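Homeware stockroom and packing bench: monthly check, with comments

Duvham unit, December

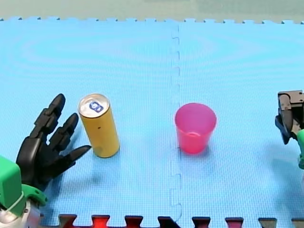 Photo: Ragnarsson

Filled in by the shop team before opening, 8 am. Each line is marked OK, ACTION or N/A. Comments go underneath. Anything marked ACTION is carried over to next month's sheet until it is signed off.

1. Access and walkways

1.1 Main aisle clear from front door to packing bench: OK

1.2 Fire exit clear inside and out: ACTION
Inside is fine. Outside, the flattened boxes had been left against the door again after the recycling was missed. Moved at the time of the check. Recycling now goes in the side bay until the collection is sorted out.

1.3 Floor clean and free of trip hazards: OK
Strapping offcuts under the bench, swept up. Please use the bin on the hook.

1.4 Lighting working in all bays: ACTION
Tube flickering over bay 4. You can still read the labels but it is tiring to pick there for long. Landlord told.

2. Racking and shelves

2.1 Uprights straight, no dents or missing pins: OK

2.2 Load notices in place and readable: ACTION
The notice on bay 2 has faded. New one printed, needs laminating.

2.3 Heavy stock at waist height or lower: ACTION
Two cases of the Lovus casserole dishes were on the top shelf. They came in with the Christmas delivery and were put wherever there was a gap. Brought down to the bottom of bay 4, and the tea towels have gone up in their place. Stoneware, cast iron and full cases of mugs do not go above shoulder height, even for one night.

2.4 Nothing overhanging the aisle: OK
Rolled doormats stick out a little. Turned sideways, they fit.

2.5 Steps and kick stool sound: OK
Rubber foot on the small steps is worn but still grips. Look at it again next month.

3. Glass and ceramics

3.1 Cartons stored the right way up: OK

3.2 Damaged cartons opened and checked: ACTION
Delivery of 134 tumblers from the Gridanham warehouse had one crushed corner. Opened and found chips on the rims of several in that corner. All of that carton is in the quarantine crate until the supplier replies. Do not sell from it, including the ones that look all right.

3.3 Breakages kit complete: ACTION
Dustpan, brush and thick gloves present. No tape for sealing the box of broken pieces. Tape bought and put in the kit. It is not for wrapping parcels.

3.4 Broken glass kept out of general waste sacks: OK

4. Candles, diffusers and matches

4.1 Stored away from the heater: OK
Move the heater, not the candles, if you are cold at the bench. It has to stay a clear arm's length from any stock.

4.2 Diffuser oils upright with caps tight: ACTION
One box of fig refills had leaked. The box was thrown away, the shelf wiped down and the stock written off.

4.3 Long matches in the metal cabinet: OK

4.4 Warning labels on every candle in the shop display: OK
Some had been peeled off the base to make room for the price sticker. These have been replaced. Price goes on the side or on the lid.

5. Packing bench

5.1 Bench at the right height and steady: OK

5.2 Safety knives only, blades retracted: ACTION
A kitchen knife from the sample drawer was being used to open boxes. Put back. There are spare safety knives in the tray to the left of the tape.

5.3 Paper and void fill kept tidy: OK
We bought 3,000 sheets of tissue for the gift orders and the spare packs are on the bottom shelf of bay 2. Keep them in their wrap, as they pick up damp from the outside wall.

5.4 Parcels over the one-person weight marked: ACTION
Heavy labels had run out, so cast iron pans were going out with nothing on them. More ordered. Write HEAVY on two sides in marker until they arrive.

6. Electrical

6.1 Plugs and leads undamaged: OK

6.2 No extension leads plugged into each other: ACTION
Window lights were run from one lead into another behind the dresser. Now on a single lead with its own socket. The timer switches them off at closing — check that it has before you lock up.

6.3 Label printer and kettle tested within date: OK

7. First aid and fire

7.1 First aid box stocked: ACTION
Plasters low, as usual at this time of year. Topped up. Burn dressing in date.

7.2 Extinguishers in place, pins in: OK

7.3 Alarm test recorded: OK

Carried over to next month: 1.2 (confirm collection), 1.4, 2.2, 2.5, 3.2, 5.4.

Keep the signed copy in the blue folder by the till.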